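Tirkstead's Playoff Math, September 2022

With 11 matches left, the second division table is close enough that the tiebreakers matter, and the league changed them in February. Most previews I have read still use the old order, so I am setting the new one down.

Teams level on points are now separated by head-to-head record first. Goal difference comes second, and only if the teams have played each other twice. If one of the two matches is still to come, head-to-head is skipped and goal difference applies.

That last clause is the one that affects Tirkstead. They sit level with Fatonville on points and trail them by four goals. They won the home match 2-1, but the away match was put off when the field flooded and has no new date. Until it is played, the win counts for nothing in the table, and Fatonville stay third.

Wike are two points further back with a game in hand. They play five of their remaining matches at home, where attendance has averaged 1,891 and they have lost once. Away from home they defend deep and concede late.

The other variable is Sebastián Espinoza. He has gone 263 minutes without a goal, his longest run since joining from Ikero. His shot count is steady, but the shots are coming from farther out. Tirkstead moved him to the left when their regular winger got hurt, and he now receives the ball close to the sideline with a defender already set. I would put him back in the middle and accept a weaker left side.

I keep the full set of remaining fixtures in a spreadsheet and update it after each round. The next version will have a separate column for postponed matches.
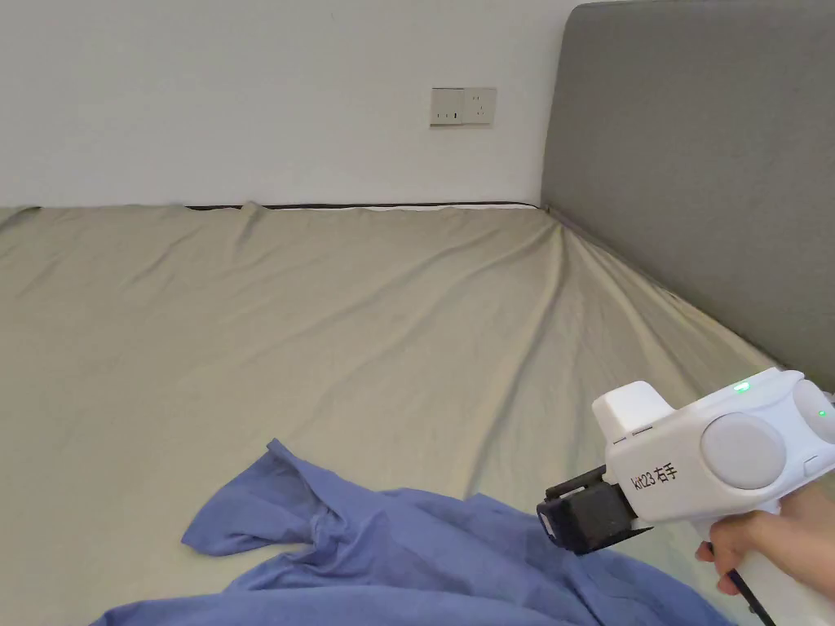
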